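The Long Life of a String of Pearls

By Monique Deschamps

Most pearl necklaces that come over the counter at Teshome are brought in because they have broken. The owner has the pearls in an envelope or a jam jar, and one or two have usually gone under a sofa. Shewit Kumsa, who has restrung pearls at the shop's back bench since she left college, would like to see them sooner.

"Silk stretches," she says. "You can see it happening for a year before it goes. People don't look."

What to look for is simple enough. Hold the necklace up by the clasp and let it hang. If bare thread shows between a pearl and its knot, the silk has stretched. If the thread near the clasp is grey or fluffy, it is close to giving way. That part takes the most wear, as it rubs against the back of the neck and picks up scent, hairspray and sun cream.

A necklace worn every week should be restrung every two years. One that comes out for weddings can go a good deal longer, although silk ages in a drawer as well.

The work itself has changed very little. Kumsa cuts the old strand, lays the pearls in order in a grooved board lined with grey felt, and washes them in lukewarm water with a little plain soap. They dry overnight on a towel. She keeps them in order even when they look the same size, as most necklaces are graduated by very small steps and a pearl put back in the wrong place shows at once on the neck.

Then comes the knotting. Each knot is tied by hand and pushed up against the pearl with the tip of an awl before it tightens. The knots stop the pearls rubbing against each other and mean that only one will fall if the strand snaps. They also give the necklace its drape. Tied too tight, it kinks. Tied too loose, it hangs like a bootlace.

Not everyone uses silk now. Kedir Tesfamariam, who runs the repair side of Trumier, a small wholesale workshop, moved most of his orders to a bonded nylon thread. It doesn't stretch as much and it stands up to moisture. He still uses silk for anything old.

"If the drill holes are narrow, nylon can be too stiff to pass twice," he says. "And an old necklace on nylon doesn't sit the way the owner remembers. They notice that."

The two of them disagree about French wire, the fine metal coil that covers the thread where it loops through the clasp. Kumsa puts it on everything. Tesfamariam thinks it looks fussy on a plain modern clasp and leaves it off unless he is asked.

Cost depends on the length and the number of knots. A standard single strand is a modest job at either place, and the bill tends to rise only when a clasp has to be replaced. It is worth asking for the old clasp back. Tsegereda Berhe inherited a double strand from her aunt and was about to have the catch thrown away when the workshop told her it was a good one that only needed a new spring. The necklace was later valued at £900, and much of that was in the clasp.

Berhe keeps hers flat in a soft pouch, away from her other jewellery. Pearls scratch easily, and a diamond ring in the same box will mark them. They also dislike being sealed up. A plastic bag or a very dry safe can make the surface crack over time, so a cloth pouch in an ordinary drawer does better.
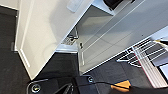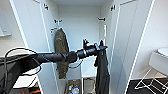
Style & Jewellery

Wearing them helps too, within reason. Put pearls on last, after make-up and scent, and wipe them with a soft cloth when they come off. Don't swim in them, and don't hang them on a hook, where the weight pulls on the silk all day and all night.

If you are taking a necklace to be restrung, ask whether it will be knotted between every pearl and whether the work is done on the premises. Ask what thread will be used. A decent stringer will also measure the strand in front of you and write the length on the ticket — knots take up room, and a necklace can come back slightly longer or shorter than it went in.

Kumsa's tickets go into a ledger that the shop has kept since it opened. The latest when I visited was number 897, a choker with a broken catch. The pearls were already on the board.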